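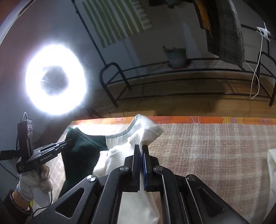

She has done other people's laundry for most of her working life, and she still talks about socks the way some people talk about their grandchildren. We met at the Abella laundry room one Saturday, over coffee that went cold while she talked, and I came away with more notes than I could use and a strong wish to go home and empty my sock drawer.

"I start with socks, always," she told me. "Most people leave them for last and by then they're tired, and so they ball them up and throw them in. I did that too, for years! Then I worked 2 winters at Riletti, folding for the guest rooms, and the woman who trained me wouldn't let me touch a towel until I could lay a pair of socks flat."

Her way is simple enough. Lay one sock on top of the other, toes together, smooth out the heel, and fold toward the cuff. She won't turn the cuff over the bundle, as my own mother did, and when I confessed this she looked at me very kindly. "It stretches the top, dear. White ones, green ones, thick ones, they all go the same."

She likes to spread a blanket before she begins, because small things don't slide around on it and she can see what she has. The size of it hardly matters, she says, so long as there is room for a pile on one side and room for your elbows on the other.
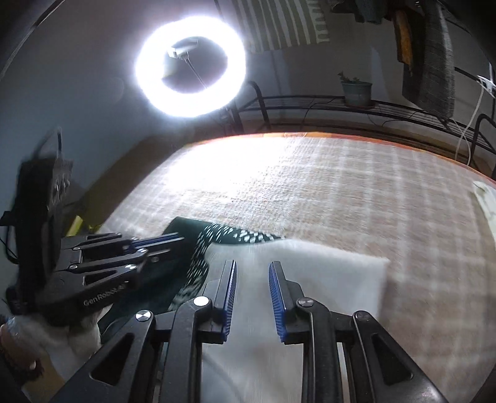

Weton Household Quarterly - No. 36 - page 80

I asked about the soft things, the fuzzy cloths and small throws that never seem to come out square. "Put it down flat and leave it alone a minute," she said. "Pat it, don't pull it. If something else is lying over the corner, move that first, or you'll fold the two together and wonder where your scarf went." She has found a good many lost scarves this way - also a potholder, and once a birthday card.

Does she ever get tired of it? She thought about that for quite a while. "The ironing, yes. The folding, no. I put the radio on and I do it until it's done."

Comments

My grandmother folded socks flat too and I always thought she was just being fussy. Trying it tonight.

I have five kids. Everything gets balled up and I'm at peace with it.

Does she say anything about fitted sheets? Please ask her!

Related

Drying wool without a dryer
A visit to the Dradudier mending table
100 uses for an old pillowcase
Letters from readers, March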